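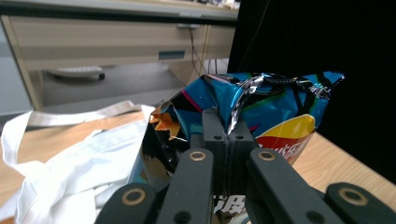 Recording Bag-Packing Demonstrations with the Hand-Held Gripper

Operators at the Ikembridge site should follow this procedure when recording demonstrations for the Akpalu packing task. It applies to light, flexible goods such as snack bags, which change shape when gripped.

Before recording

Place the tote and the goods on the wooden table within easy reach. Wipe the lens and close the fingers once to confirm that they meet evenly. Start a new session in Plaltis and enter your operator code.

Recording a demonstration

1. Hold the gripper still above the table for two seconds, fingers open.
2. Approach the bag at a steady pace. Keep your free hand out of view.
3. Close the fingers on the body of the bag. Squeeze only until it lifts without slipping — a hard squeeze may burst the seal.
4. Carry the bag to the mouth of the tote, lower it and release.
5. Withdraw the gripper and stop the recording.

Vary the position of the bag and the tote between demonstrations. A complete set contains 90 demonstrations for each product.

Discarding a recording

Mark a recording as rejected if the bag was dropped, if the tote was moved by hand or if tracking was lost. Do not trim it. Rejected recordings are reviewed by Augustina Adjei before deletion.

Questions about session settings should be sent to Alper Karaca. Damaged fingers are replaced at the equipment desk, extension 978.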